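Old cardboard gets a second use at Kunis workshop in Flenitz

2/25/20

The craft workshop Kunis in Flenitz has started a new collection of used cardboard. From now on people of the town can bring their old boxes and packing pieces to the workshop, where they are sorted by size and thickness and given for free to schools and hobby groups. The project has the name Tipoki and it is planned to continue until August.

In the first weeks the workshop received 600 boxes, more than was expected. Most of them came from the shops near the station, but also many families brought boxes from home. Before the material goes to the shelves, the tape and the labels are taken off and the boxes are cut open. Small pieces are kept too. They are useful for testing glue and paint, or for filling a corner in a bigger model.

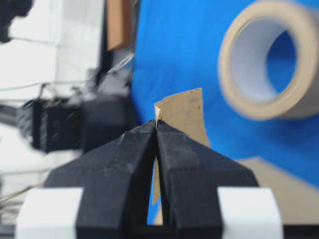

Brown cardboard with a rough surface is the most wanted kind, the workshop says, because paint holds on it well. When a piece is torn at a corner and the lighter layer inside comes out, it does not have to be thrown away. The loose part can be glued back, or it can be pulled off on purpose to make a pattern. Masking tape is recommended for holding the parts together while the glue is drying. Cardboard that had contact with food cannot be accepted.

Until now 15 groups have registered to receive material. One set contains 32 flat sheets and a bag of small pieces, and each group can take one set per month. The local paper shop Sterkarix gave 100 rolls of tape for the sets and has promised to give some brushes as well.

Tipoki also offers an open table in the front room of the workshop, where visitors can try simple constructions such as boxes with lids, small houses and picture stands. Taking part costs nothing and tools can be borrowed. Children under ten should come together with an adult. Cardboard can be left at the side entrance during opening hours, folded flat and tied with string if possible.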